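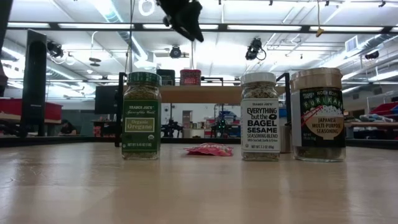 Ticket opened 2019-12-15, category Labels and Printing, status: still open on my end. The problem is with the label sheets coming out of Brokano, the pantry inventory program I've been using since February. Every sheet I print drifts. The top row of labels is fine, the second row is a hair low, and by the last row the text is sitting on the gap between two stickers. I'm trying to relabel my whole spice collection (yes, I know the store jars already have labels, my oregano says Organic Oregano right on the front in plain sight, but I want expiration dates and shelf codes on everything and I want it all to match!). I've burned through a whole pack of sticker sheets at this point and I'd love to stop.

My setup, because I know you'll ask. Brokano desktop version, on a laptop that's a few years old but has never given me trouble. Printer is a Vadard inkjet, connected over Wi-Fi. Label stock is the Grajales pantry sheet, the one with 3 columns. I picked the matching Grajales template from the drop-down list, so I didn't make up my own measurements or anything like that.

What I tried before writing in:

Turned everything off and on again. No change.

Printed on plain paper and held it up to the window behind a blank label sheet. Same drift, so it isn't the sticker paper slipping in the rollers. I was pretty sure it was slipping, too, and I'd already cleaned the rollers with a damp cloth, which made my fingers black and did nothing else.

Set the print dialog to Actual Size. It had been on Fit to Page and I got very excited when I saw that. The drift got smaller but it's still there, and now the left column is also too close to the edge.

Deleted the template and downloaded it again from inside the program. It came back with the same name and the same drift.

Printed a plain letter from my word processor with a ruler graphic in it and measured it. Dead on. So the printer can print things the right size when it wants to.

Update, same day, after the first reply

Thanks for getting back to me so fast. You asked me to export the template settings and read off the row height. It says 19 under Label Height and the unit box next to it is blank. I clicked on the box and it's just an empty drop-down, no inches, no millimeters, nothing to choose. You also asked how many items are in my inventory. The limit on my plan is 1000 and I'm at almost 200, so I don't think I'm anywhere near breaking anything.

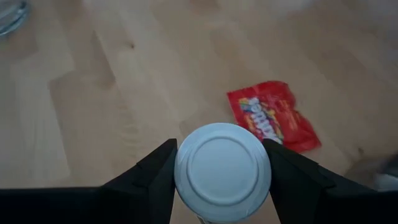 I also tried your suggestion of printing only one row at a time, and that does work, sort of. Row one alone is perfect. If I tell it to skip down and start at the last row, though, it lands in the same wrong spot as before. So whatever it's doing, it's adding the error up as it goes down the page, even when there's nothing printed above. I hope that helps somebody over there, because it took me four sheets of plain paper and one argument with the preview window.

Speaking of the preview – it looks perfect. Every label is centered in its little box. I kind of wish it would look wrong, then at least I'd know before I hit Print.

Second update

OK, progress! I went into the Proltutis forum (that's the place where people swap templates for this program, I don't know if you folks run it or not) and found a post from somebody with the same sheets and a different printer. Their fix was to leave the Grajales template alone, make a copy of it, and type the measurements in again by hand. When you make a copy, the unit box fills in. Mine filled in with millimeters. I typed the height in again, saved it under a new name, and printed on plain paper.

The drift is gone. I held it up to the window and every row lines up, all the way to the bottom. I may have cheered.

So now I have two smaller problems, and I'd like to keep this ticket open for them if that's all right.

First one: the left column is still too close to the edge. I can nudge the left margin in my copied template and it moves, but the preview doesn't move with it, so I'm doing it by trial and error. Is there some kind of printer offset setting that I'm missing? I looked under Preferences, Page Setup and the little gear in the corner. The help page mentions a Calibrate button but I don't have one. Maybe that's only in the newer version?

Second one: long names get chopped. Anything with more than two words loses its tail, so I've got a label that says SESAME SEASONING BL and another that says SMOKED PAPRIKA (H. The H was for hot, and I would really like my family to have that information. There's a Shrink Text to Fit check box and it's checked. Unchecking it and checking it again does nothing. The text stays the same size either way, and on the smaller template it shrinks the way it should, so maybe the setting doesn't get carried over when you copy a template?

I've attached the exported copy of my template, the original one with the blank unit box, and a scan of the bad sheet so you can see the drift. Please don't reset my account the way the automatic email suggested. I typed in all those expiration dates by hand and I don't trust the backup yet (it made a file, but the file is tiny).

I'm home most evenings if you need me to test something. I have plenty of plain paper and two good label sheets left, and I'm saving those until I hear back about the margin.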